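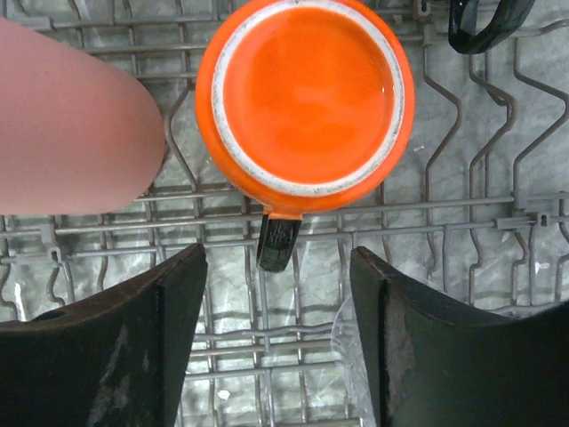

Ustwood, diciembre

Acta de la reunión técnica de seguimiento. Proyecto Brosuseck, línea de demostración por teleoperación y guiado manual.

Inicio: 9:35. Final: 11:20.
Duración: 105 minutos.
Preside: Shuzhen Jin.
Asisten: responsables de captura, de control, de entrenamiento y de mecánica; dos operadores de demostración. Excusa su asistencia la responsable de datos, que remite sus cifras por escrito.

1. Aprobación del acta anterior

Se aprueba con una corrección en el punto 4: donde decía «latencia de vídeo» debe decir «latencia de mando».

2. Estado de la captura en el lavavajillas

La responsable de datos comunica 1.849 episodios válidos de la tarea «vaciar cesto». De ellos, 135 corresponden a guiado manual del brazo y el resto a teleoperación con el puesto Yu. El criterio de validez no ha variado: episodio completo, sin parada de seguridad y con las dos marcas temporales, de inicio y de fin, puestas por el operador.

Se revisa el caso de la taza naranja colocada boca abajo en el cesto de varillas, visto desde la cámara de muñeca. La base queda hacia arriba y el asa, oscura, apunta hacia el hueco entre los dos dedos negros de la pinza. Control considera que es una buena aproximación de referencia, con el asa bien separada en color del cuerpo de la taza. Entrenamiento advierte que en las tazas con asa del mismo color que el cuerpo la política actual elige mal la orientación de la muñeca, y pide que no se tome este caso como representativo.

Se discute si el agarre debe enseñarse por el asa o por la pared. Los operadores prefieren el asa en teleoperación, porque el mando no devuelve fuerza y en la pared tienden a cerrar de más. En guiado manual no aprecian diferencia. Se acuerda mantener las dos variantes y etiquetarlas por separado. Hasta ahora iban mezcladas bajo la misma instrucción de texto y no es posible separarlas sin volver a ver los vídeos.

3. Guiado manual frente a teleoperación

Control presenta la comparación pedida en la reunión anterior. Las trayectorias guiadas a mano son más cortas y tienen menos correcciones en el último tramo, pero la mano del operador entra con frecuencia en la vista de la cámara fija. En la cámara de muñeca el problema es menor y depende de dónde se sujete el brazo.

Mecánica propone un asidero Plasto detrás de la última articulación, que obligaría a sujetar siempre por el mismo punto. Añade masa y habría que volver a identificar la carga para la compensación de gravedad. Shuzhen Jin pide que se mida primero el par residual con el asidero montado y que no se grabe nada con él hasta tener ese dato.

Entrenamiento solicita que los episodios guiados no se usen por ahora para ajustar la apertura de la pinza. En guiado manual la pinza se acciona con pedal, todo o nada, y la señal no es comparable con la del gatillo analógico del puesto Yu. Se acepta. El campo de apertura quedará enmascarado en esos episodios.

4. Latencia de mando

Sigue sin resolverse el retardo que notan los operadores al cambiar de usuario en el puesto. Control lo atribuye al filtro de entrada, que conserva el estado de la sesión anterior durante los primeros movimientos. Como medida provisional, el operador hará un movimiento en vacío, fuera del cesto, antes de marcar el inicio del primer episodio. No se descarta que haya una segunda causa en el reescalado de la muñeca.

Uno de los operadores señala que el reescalado también le impide girar la pinza en un solo gesto cuando la taza está contra el lateral, y que debe soltar el embrague a mitad de giro. Esas pausas quedan registradas y la política las reproduce. Se acuerda recortarlas en el preprocesado cuando la velocidad articular sea nula y el embrague esté suelto.

5. Desgaste de los dedos de la pinza

Se aprecian rozaduras y zonas más claras en los dedos. Mecánica no las considera críticas para el agarre, pero sí para la imagen: los dedos ocupan buena parte de la zona inferior de la vista de muñeca y un cambio de aspecto a mitad de campaña puede afectar al entrenamiento. Hay dos opciones:

a) sustituir los dedos ahora y anotar el cambio en los metadatos;
b) terminar la campaña con los actuales y sustituirlos después.

Entrenamiento prefiere la primera, siempre que se graben episodios con ambos juegos. Se adopta la opción a). El juego retirado se conserva.

6. Protocolo de demostración

Se modifican los apartados siguientes:

3.2. El operador parte siempre de la posición de reposo, también tras un intento fallido.
3.4. Se admite un reintento de agarre por episodio. Con el segundo fallo se descarta.
3.7. Tras cada 5 episodios se cambia la distribución de piezas en el cesto. No se exige posición concreta, solo que cambie.
4.1. La instrucción de texto se escribe antes de grabar. No se corrige después salvo error ortográfico.

Queda pendiente el apartado 4.3, sobre piezas que tapan parcialmente a otras. Los operadores piden una regla para decidir qué pieza se retira primero. Control opina que fijarla quitaría variedad a los datos. No hay acuerdo.

7. Acciones

Control: vaciar el estado del filtro al iniciar sesión y repetir la medida de retardo.
Mecánica: montar el asidero, medir el par residual y cambiar los dedos.
Entrenamiento: enmascarar la apertura en los episodios guiados; recorte de pausas de embrague.
Captura: etiquetas separadas para agarre por asa y por pared; publicar la revisión del protocolo.
Operadores: enviar por escrito su propuesta para el apartado 4.3.

8. Ruegos y preguntas

Captura pregunta si las tazas con asa del mismo color pueden comprarse con cargo a la partida de consumibles. Shuzhen Jin lo autoriza.

Se levanta la sesión a las 11:20.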